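OK so a little thread on plants in the office, because I keep getting asked and I have opinions now

1/ We moved into the new space on Kaimal Street and it's great, big wood floors, white walls, lots of elbow room. It also had the warmth of a dentist's hallway. I put up with it for one whole December before I cracked

2/ My first try was a fern from Devirness (the garden center, not the cafe). Gorgeous for 3 weeks!! Then it dropped every leaf it owned into a keyboard. Ferns want damp air and we have an office heater that runs like a hair dryer, so, lesson learned

3/ Second try was a fake one. I'm sorry but I could tell. Every time I walked past I could tell. It lives in a closet now

4/ Then I saw a tray of pansies on the sale rack and thought, those are outdoor flowers, what am I doing - and bought one anyway. Small pot, nothing fancy. It's been my favorite thing in the room ever since

5/ Stuff I've picked up about pansies so far: they like it cool, they like light, and they sulk if the soil sits soggy. I stick a finger in the dirt every morning while the coffee goes. Dry on top, it gets a drink. Not dry, I leave it alone (hard for me)

6/ Also pinch off the old blooms! I was scared to at first but it keeps new ones coming. Takes maybe 30 seconds

7/ Placement took forever. The windowsill was too close to the heater. My desk was a no, I knock things over. In the end it went on the square table by the wall, next to the tissues, and that's the spot 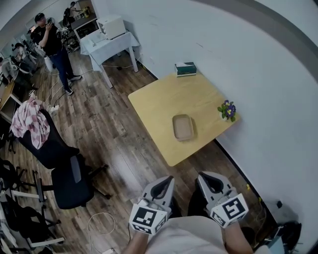 purple and yellow in the corner, doing its job

8/ Yes the pink checkered cloth on the chair stays too, I like a bit of color and I'm not taking questions

9/ Next up I want something trailing for the white cabinet. Pothos? Lirnum has little ones in and I've got a gift card to burn. If you've kept one going in dry office air tell me how often you water, mine always go yellow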